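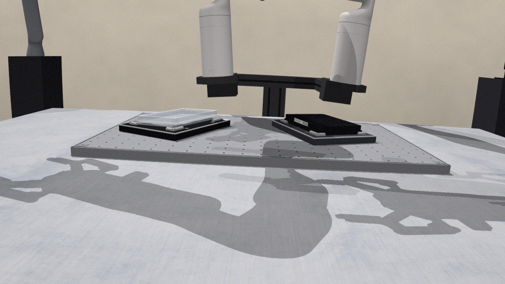 Wudunero 双臂微孔板操作示教数据集 说明

版本日期:2018年2月2日
维护人:Krešimir Spahić
仿真环境:Bimora

概述

本数据集收录操作员通过遥操作完成的双臂实验台任务,全部在仿真中录制,共2000条轨迹。任务内容是在光学面包板上的板架之间取放微孔板和吸头盒。数据主要用于模仿学习,也可以用来检查抓取姿态和双臂避让。

录制方式

操作员左右手各持一个主手,分别对应左臂和右臂。主手位移按比例映射到夹爪末端,踏板踩下时映射生效,松开后机械臂停在原位,操作员可以重新摆放手的位置再继续。夹爪开合由食指扳机控制,记录的是连续值。主手驱动用的是 Alwood 接口,配置文件在 config/teleop 下。

每条轨迹从双臂悬停在面包板上方、夹爪张开开始,到操作员按下结束键为止。中途掉板、碰倒板架的轨迹没有删除,success 字段记为 0。训练前请自行筛选。

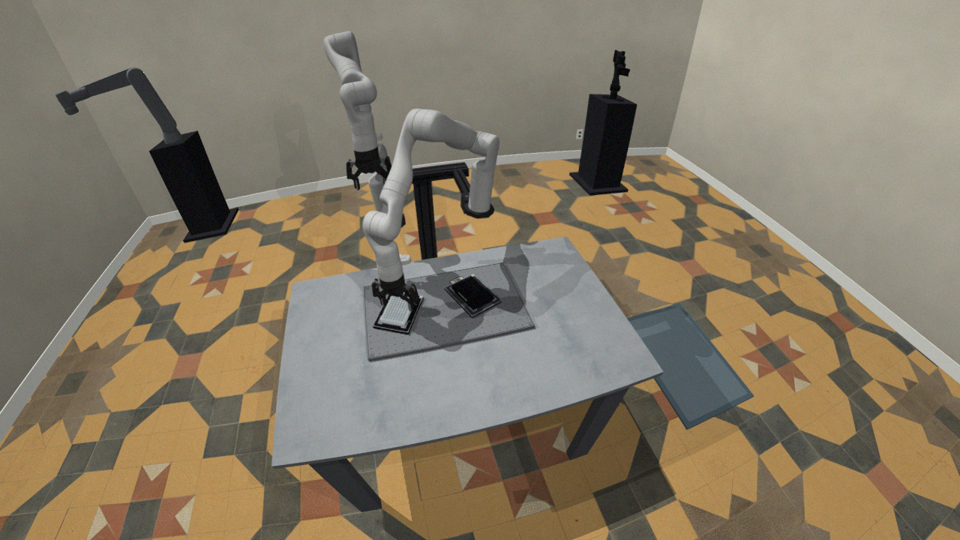 单臂抓板时,另一只臂应抬高让开,不进入板架上方的空间。早期录制的轨迹没有执行这一条,有106条出现两臂距离过近,已在 flags 字段标为 near_contact。

任务划分

任务共4类:
pick_plate 从板架中取出微孔板
place_plate 将微孔板放回板架
move_rack 搬动吸头盒
handover 双臂交接微孔板

场景随机化

板架的位置和角度、光源方向、地面和墙面材质、相机位姿在每条轨迹开始时重新采样,录制过程中保持不变。微孔板有带盖和不带盖两种,由 lid 字段区分。阴影参与渲染,部分视角下会遮暗面包板的孔位,做视觉定位时需要留意。

文件结构

每条轨迹一个目录,包含:
state.npz 双臂关节角、末端位姿、夹爪开度
action.npz 主手指令,已换算到机械臂坐标系
views/ 各相机图像
meta.json 任务类别、随机种子、操作员编号、success、flags

单位为米和弧度,四元数顺序是 w x y z。时间戳以仿真时钟为准,与主手端的系统时间不同步,两者不要混用。

已知问题

操作员编号 07 的轨迹里,左手扳机有零点漂移,夹爪完全松开时读数不为 0。共70条,读取时加参数 fix_trigger=True 可以修正。
handover 类样本偏少,按类别均匀采样时会有较多重复。
透明板盖在深度图中有空洞,没有做填补。
Grgić 板架模型的碰撞体比外观略大,放板时会提前产生接触力。

更新记录

7月之前的旧版本使用欧拉角保存末端姿态,与当前读取脚本不兼容,转换脚本见 tools/convert_pose.py。

反馈问题请附上轨迹目录名和随机种子,发给维护人。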